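Sisness handling cell: progress report to Dratari, period to the end of March

1. Summary

The cell ran on all planned days except one Sunday shift, which was given over to maintenance. The hand-held gripper has been stripped, cleaned and put back into use. One item is late – the spare jaw set from Bosau – and is covered in section 4.

2. Work done on the gripper

The service interval was set at 300 hours in the last report. We reached it earlier than planned and carried out the full service:

- linkage arms removed, pivots cleaned and regreased
- brass inserts checked for play; none replaced
- camera mount tightened and the view checked against the reference print
- jaw opening reset with the Mizuno gauge

Play at the left outer pivot was at the upper limit before the service and is now within it. We have marked the joint for a further check at 100 hours. The scuffs on the jaw block are light and do not affect closing, so the block stays in use.

The total now stands at 2,946 logged grasps. The counter was not reset at the service, and figures can be compared directly with the previous period.

3. Checks after refitting

Each check starts on the bare white table with a single item. Lidded food containers are used first, as glare on a glossy lid and a clear wall below it are the hardest case for the camera settings. Exposure was lowered by one step and left there.

Approach to the clear wall of a container with a green lid, jaw block close to the lower rim:

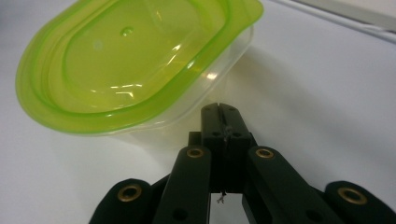 4. Outstanding items

Spare jaw set: ordered from Bosau, delivery now expected in May. Until then the cell has no spare and a broken jaw would stop work.

Table lighting: a diffuser is to be tried over the Sisness bench. Cost is some 300 pounds, within the existing budget line.

Service sheet: to be reissued with the 100-hour pivot check added.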